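Cudemberg Training Center
Instrument Skills Guides

Setting Up and Completing the First Session on the Kerslake Two-Arm Training Package

Last revised 17/01/2019
Prepared by Rekha Rastogi, Instrument Skills. Reviewed by Kwok-wai Lam, Technical Support.

This guide is for departments that have received the Kerslake package on trial or on purchase. It covers the first session only. Suturing under load and instrument exchange are treated in separate guides.

The package consists of the surgeon console, two instrument arms, two grasping instruments, the Listereo viewer and a tissue tray with clamps. Tissue is not supplied. The list price for a replacement instrument is $170. Each instrument is rated for 19 sessions, after which the console will refuse it.

Before you begin

Place the arm base on a level floor and lock all casters. Connect the console to the base with the gray cable, then connect the viewer. Turn on the base first and the console second. If the order is reversed, the console will show fault 3,661 and both must be shut down before you try again.

Allow the self-test to finish. The arms will move during the test, so staff should stand clear of the tray.

Fitting the instruments

1. Hold the instrument by its housing, never by the shaft.
2. Slide it into the carrier until the latch closes.
3. Confirm that the console shows a green mark for that side. An amber mark means the latch is not fully seated – remove the instrument and fit it again.
4. Repeat for the second arm.

Setting the view

Bring the Listereo viewer down until the work area fills the display. Set the light level at 2,000 on the console scale and reduce it if the metal parts of the instruments produce glare. Darkening toward the corners of the display is normal at close range and does not call for adjustment.

Motion scaling should be left at the factory setting for the first session. Trainees with prior console experience often ask for a faster setting. Our advice is to decline until the approach exercise has been completed on both sides.

The approach exercise

The purpose of the exercise is to bring both instruments to the same point above the tissue with the jaws open and without contact. Advance the left instrument first and hold it still. Bring the right instrument in at a lower angle. Stop when a small gap remains between the tips, hold for a slow breath, and withdraw along the same path.
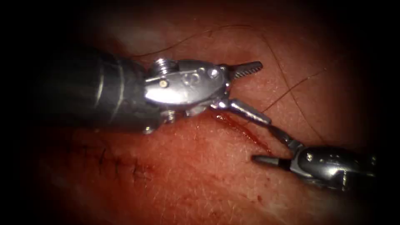 Left and right instruments at the approach position, jaws open, above the incision line.

Trainees should keep the lower jaw of each instrument in view at all times. Most early contact between instruments occurs when attention is fixed on one tip only. If the tips touch, release the hand controls, check both jaws for damage and start again from the withdrawn position.

Ending the session

Close the jaws, withdraw both instruments fully and select Park. Remove the instruments and clean them with the Urnex brush set before the joints dry. Record the session in the instrument log, including any contact or fault.

Departments on trial should return the log with the package in April.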